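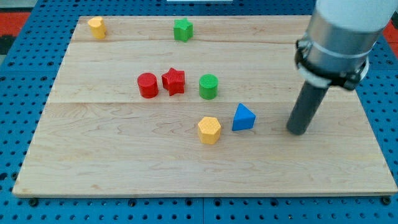
Colored blocks on a light wooden board.

Household Tips: Getting Papers Ready for Heating Aid

Posted 16 Aug 2022

The Hidville council voted to keep the winter heating aid fund in next year's budget. The fund pays part of the gas, electric or fuel oil bill for households under the income limit, and last winter it took in 3,772 applications. Plenty of those were sent back for a missing page. The tips on this page are for getting the papers together at home before the form comes out.

Start with one folder

Use one folder or one large envelope for the whole application. Write the name of the program and your account number on the outside in pen. Pencil rubs off in a drawer.

Keep the folder in the kitchen or wherever you open the mail. If it lives in a closet upstairs, new bills will pile up somewhere else.

Don't staple anything yet. The clerks feed pages through a scanner and have to pull every staple. A paper clip or a binder clip is fine.

What goes in it

Proof of income for everyone in the home over 18. Pay stubs, a benefits letter or a pension statement will do. Bank statements are not accepted in place of pay stubs in Hidville, though Bukville takes them.

The last three heating bills, all pages. The back page of the Prakedero Gas bill has the rate code on it, and that is the page most often left out.

A lease or a property tax bill. If heat is included in your rent, you also need a short note from the landlord saying so, signed and with the street address.

A copy of a photo ID. Copy both sides on one sheet.

Copies that can be read

Old pay stubs printed on shiny paper fade. Copy them soon after you get them and keep the copy in the folder. If one has already gone pale, try the copier on the darkest setting with a sheet of black paper behind the stub.

If you use your phone, lay the page flat near a window, turn off the flash, and hold the phone straight over the page. Check that you can read the smallest print before you put the page away.

The Rathnayake Road library makes copies at no charge for aid applications. Ask at the desk first, or the machine will want coins.

Working out your income

The form asks for income before taxes. Use the larger number on the stub, usually marked "gross."

If you are paid every 2 weeks, multiply one check by 26 and divide by 12 to get the monthly amount. Doubling one check comes out too low, and the office will send the form back when the numbers don't match.

For seasonal work or cash jobs, keep a notebook with the date, who paid you and how much. One line per job is enough. Add up each month at the bottom of the page and start the next month on a new page.

Reading the bill

Look for the usage number as well as the dollar amount. Write the usage for each winter month on a strip of paper and tape it inside a cabinet door. When the next bill comes, you can tell whether you used more heat or the rate went up.

If the bill says "estimated," read the meter yourself and call it in. An estimate that runs high in February can throw off the amount of aid you get, and fixing it takes a couple of billing cycles.

Sending it

Make a full copy of the packet before it leaves the house. Put the copy back in the folder.

If you mail it, ask for a receipt at the post office counter. If you drop it off, ask the clerk to stamp your copy with the date. The drop box outside city hall doesn't give you either one.

Write down the date of any phone call, what you asked and what you were told. The inside cover of the folder works well for this.

You should get a letter within 3 weeks. Call if you don't. If the letter asks for more papers, send just those papers with the case number written at the top of every page.

If you are turned down

Read the reason code on the letter and look it up on the back. A code for missing papers can usually be cleared up with one visit. A code for income can be appealed, and the appeal form is a single page. Send it by the date on the letter even if you are still waiting on a pay stub, and write "proof to follow" next to that line.

Moving between towns

Bukville runs its own fund with its own form, and a Hidville approval doesn't carry over. If you move in the middle of winter, call both offices before you change the gas account. Keep the final bill from the old address. The new office will ask for it, and Prakedero Gas charges for reprints.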